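Tips for teaching a two-arm setup to tidy up, collected over one long winter of doing it at the kitchen end of the workshop. Sorting toy bricks into bins is still my favorite first job for a pair of arms - it's cheap, it's forgiving, and you find out very quickly whether you can drive the things!

**Before you start**

- Sweep the table. Crumbs and sawdust get into the finger pads and then everything slips.
- Check the battery or supply voltage at the start of each session. Arms running low get droopy at the shoulder, and you'll save a whole evening of droopy demonstrations.
- Leave slack in the cables at every joint, then tape the loose part down well away from the bins. Move both arms through their full reach by hand once before you power up.
- Put up plain or patterned panels on the sides if people walk past your bench. I used leftover shelf liner on mine and it did wonders (the arms stopped "learning" my neighbor's coat).

**Driving by remote control**

Go slower than you want to. Slower than that, even. The first 16 runs I recorded were all rushed, and I threw out every one.

Come down on a brick from straight above whenever you can. If it's lying at an angle, turn the wrist while you're still high up and then lower. Pause for a beat before you close the fingers, and again before you open them over the bin. Those little pauses feel silly but they help so much later on.

Park the arm you aren't using in the same place every time. I like mine well back from the middle. Wikström's old handbook says to fold it up completely, which I tried, and it takes forever to unfold.

**Guiding by hand**

Hold the arm at the elbow and the wrist, never by the fingers. Keep your sleeves out of the way. For a job like brick sorting I guide the first few by hand to get a feel for the path, then switch to the remote for the rest.

**Mixing it up**

Start with one color per bin and one brick on the table. Once that goes well, shift the brick a little each run, near the front, near the back, close up against a bin wall (that last one is tough!). Then add something that doesn't belong.

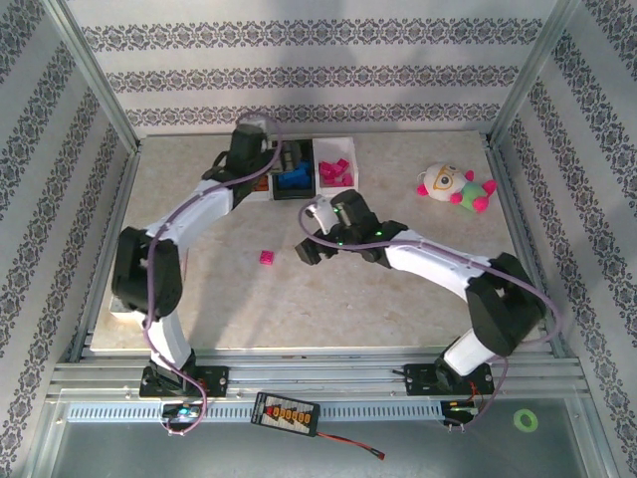 A soft toy is great for this, as it teaches you to steer around things. Leave it in one spot for a batch of runs, then move it. I did 300 runs in December this way and the difference was lovely to see.

**Keeping the good ones**

- Delete the bad runs the same day, while you still remember which they were.
- Name folders by task first and date second. I have 3,043 files from before I worked this out, and no, I haven't sorted them.
- Save a copy somewhere else before you change any settings.

Next on my list is spoons into a cutlery tray - wish me luck with the teaspoons.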